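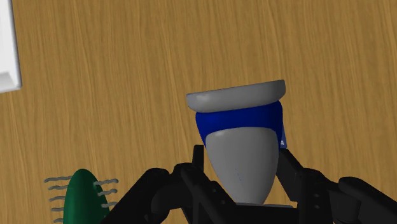 Technical Officer, Simulated Manipulation Cell
Verner Institute, Lockyer Campus
Part-time, fixed term, four days per week

The Verner Institute invites applications for the position of Technical Officer in its Ellia program. The successful applicant will be responsible for the configuration and upkeep of a single simulated work cell, comprising one arm with a two-fingered gripper and a table of household objects. The position reports to the Cell Manager, Digby Costigan.

The cell is used by research staff to rehearse grasping tasks before they are attempted on physical equipment at Pirkeck. Its value depends on careful maintenance. A collision shape that is slightly too large, or a friction setting carried over from an older build, can spoil a full night of trials.

Duties

The Technical Officer will check the arm's joint limits and home position at the start of each working day, and will adjust finger travel and closing force when new objects are introduced.

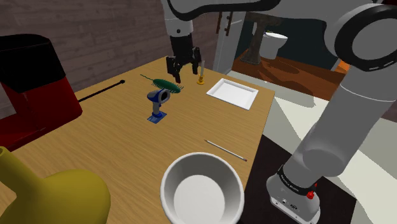
Table layouts are reset between batches, each of which consists of 200 trials. The officer will confirm that every object rests properly on the tabletop and lies within reach of the arm. Tall or narrow items, such as a candle in its holder, require particular attention – they are prone to tipping if the contact settings are wrong. Faults are to be entered in the cell log and repaired before the next batch is released.

A full recalibration is carried out after every 1,000 trials. This work is scheduled for Thursday and may extend into the early evening.

Selection criteria

Applicants must hold a diploma or degree in mechatronics, software engineering or a related field, and must be able to demonstrate experience with a physics simulator. Familiarity with gripper linkages and version control is required. Experience in servicing physical arms is desirable but not essential.

How to apply

Applications should include a résumé, the names of two referees and a statement addressing the selection criteria. Enquiries about the role may be directed to Mr Costigan through the Lockyer Campus office. Applications close at the end of July. Shortlisted applicants will be asked to complete a short practical exercise in the cell – remote attendance can be arranged on request.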